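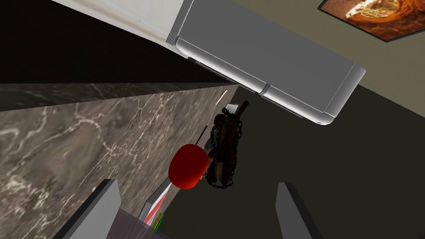 Grarus, our kitchen cell, from the wrist out

I've been the one looking after Grarus for long enough now that people in the Putbridge shop just forward me anything with the word "gripper" in it, so I figured I'd put the whole setup on one page and send them a link. Grarus is one arm with a two-finger parallel gripper, and it lives twice. The real one is bolted down in Putbridge. The other one lives in Pretorius, our simulator, in a made-up kitchen we named Grokcombe (it had to be called something, and the first name, kitchen_final_b, was making me sad). Most of the fiddling happens in Grokcombe these days, and that's mostly what this page covers, with a bit of real-arm upkeep toward the end.

It's in the order I'd do things if I had to start over. Skip around!

The Grokcombe kitchen

Marble countertop, a big silver-gray appliance with a ribbed vent grille at one end, beige-gray wall, a very dark floor. I picked the marble for a selfish reason: the veins go every which way, so if the view drifts or the texture loads at the wrong scale, I spot it right away. A plain white counter hid that from me for an entire afternoon once. The framed picture on the wall is the same idea. If the orange one in the black frame isn't where I expect it in the wrist view, the camera mount is wrong and there's no point running anything.

The wrist view

You look out past the fingers, and everything leans. New people always want to level it. Please don't! The view rides with the wrist, so when the wrist rolls, the counter goes diagonal, and that's what the arm has to learn to live with. What I do check is the gripper itself: a finger plate coming up on each side, the darker palm low and in the middle between them. If one finger plate is a lot fatter than the other with the gripper squared up in its home pose, the mount offset is off.

Mount offset

Two transforms, one for wrist to palm and one for palm to camera. They used to be a single transform, and whoever changed the palm model had to redo the camera by hand, which usually meant me. Splitting them took a morning and has saved me a pile of grumbling. The values are in the cell file under "mount" – edit them there and nowhere else. Pretorius will happily let you drag the camera around in the viewer, and it looks like it saved. It didn't. It'll be back where it started next time you open the kitchen.

Finger plates

Plain, flat, light gray, with a darker inner face. We had prettier ones with rounded tips, modeled very carefully, and the collision shapes never quite matched the look of them. Things would hover a hair off the surface or sink in. Flat plates are boring and they touch where they look like they touch, so flat plates it is. I keep the inner face darker so I can tell at a glance which way a finger is turned.

The awkward pile

My favorite part. Everybody tests with a cube, and a cube will tell you your cell is wonderful. So the standard check has a nasty little cluster: something glossy and red and round, a lumpy brown thing with a black chain wrapped around it, a long pale rod, and a piece with red and white diagonal stripes down close to the palm. There's a tiny sliver of bright green in there too. If contact settings are bad, the chain is what usually tells me first. It jitters. Then it jitters more, and then the links are on the other side of the room and I'm back in the cell file.

Chain links

Every link is its own body with its own joint limits, and this is where the simulator earns its keep or doesn't. The fix for most chain trouble is giving the links a touch more mass. I know, I know, you'd think lighter would be calmer. Light links next to a heavier lump make the solver work too hard, and you see it as buzzing. Bring the link mass up a little, add a little damping, run it again. Change one of those at a time or you'll never know which did it (ask me how I learned this).

Shiny red

Glossy surfaces get their own note in the cell file. A round red shape shades from bright on top to a deep crimson on the side turned from the light, and an old color threshold of ours treated the two ends as separate objects. So the arm would aim for the bright bit and come in high. I didn't want to touch the lighting to hide it, so we threw out the threshold. The object check now uses the outline, and the red one gets picked closer to its middle.

Lights

One main light and a soft fill, and that's all. The dark floor stays dark on purpose, and so does the shadow up in the top corner. I get asked about once a month if I could brighten the place up a bit. I could, but the corner of the real bench in Putbridge is dark too, and I'd rather find out in Grokcombe that the arm loses track of something down there.

Frame rate

The wrist view goes at 60 frames per second in Pretorius. The arm's controller doesn't need anything close to that, but I like scrubbing slowly through the moment of contact and this gives me enough to look at. If your machine struggles, drop the render size first and leave the rate alone. The logs line up with the frames one for one, and changing the rate knocks them out of step in a way that's annoying to untangle afterward.

The settling run

Before any grasp, I let the pile settle with the arm parked. Open the kitchen, start physics, hands off, get coffee. When everything is lying still in the contact plot, save that as the start state. Skipping this gives you a start state where something is already moving a tiny bit, and then every run begins a little differently and you chase ghosts all day.

The long run

Once the settings feel right, I do the long one: 1033 attempts overnight, same kitchen, the pile nudged a little each time. I don't watch it. In the morning I sort by peak contact force and look at only the worst handful, since a bad mount or a bad link shows up there first. The pretty grasps can look after themselves.

Error 2138

If you've been near this cell at all, you've met 2138. It means a finger reports a position past its travel limit. In Grokcombe it's nearly always a stale calibration file, so reload the cell file and home the gripper. On the real arm, stop and look at the finger screws before you clear it. I've cleared it without looking, and I got to spend the rest of my evening with a flashlight hunting for a screw under the bench.

Homing

Fingers all the way open, then all the way closed, then open again. Slow setting. The simulated gripper doesn't care how fast you do it, but the real one does, and I like keeping the habit the same in both. After homing, the gap readout should be zero with the plates touching. If it reads a little above zero on the real arm, wipe the plates and try again before you touch any numbers. It's lint more often than I'd like to admit.

Real plates, cleaning

Lint-free cloth, a bit of isopropyl, let them dry with the fingers open. No scrubbing pads, please! Somebody (fine, it was me) used the green kitchen kind early on and put a nice haze of scratches on the inner faces. They still grip okay, but I had to swap them out because I couldn't trust the slip readings after that.

Slide grease

The finger slides on the real gripper want a tiny dab of grease every September, and whenever they start to sound dry, a sort of faint papery noise on closing. A tiny dab. Work it in by running the homing cycle a few times, then wipe off whatever squeezes out at the ends. Too much and it creeps down onto the plates, and you get to do the cleaning step again.

Cable loop

The wrist cable needs slack for a full roll in both directions. I leave a loop I can get my hand through and hold it with a hook-and-loop strap at the elbow – no zip ties, they bite into the jacket. After any cable work, jog the wrist slowly end to end and watch the strap, with a hand near the stop button. Pretorius doesn't model the cable at all, so a motion that looked lovely in Grokcombe can still yank it.

Matching the two

Whenever something changes on the real arm, it goes in the cell file the same day. New plates, new strap position, a shim under the palm, all of it. I measure the gap at full open with calipers and put that straight in. The simulated gripper used to open wider than the real one, and we had a whole set of very confident grasps that didn't fit through their own approach.

Still on my list

The little light-colored tag near the pale rod has a collision shape that's bigger than it looks, so the rod sometimes stops short of where it should rest. I want to redo the appliance too. There's a seam across its front that shows up as an edge in the outline check, and every so often the arm gets curious about it. And I'd like a second kitchen with a lighter counter, mostly to see what breaks.

If you're taking over the cell for a while, read the mount and homing notes first and copy the cell file somewhere safe before you change a thing. My spare copy is in the Putbridge folder under "old_good". Don't rename it, the morning report looks for it.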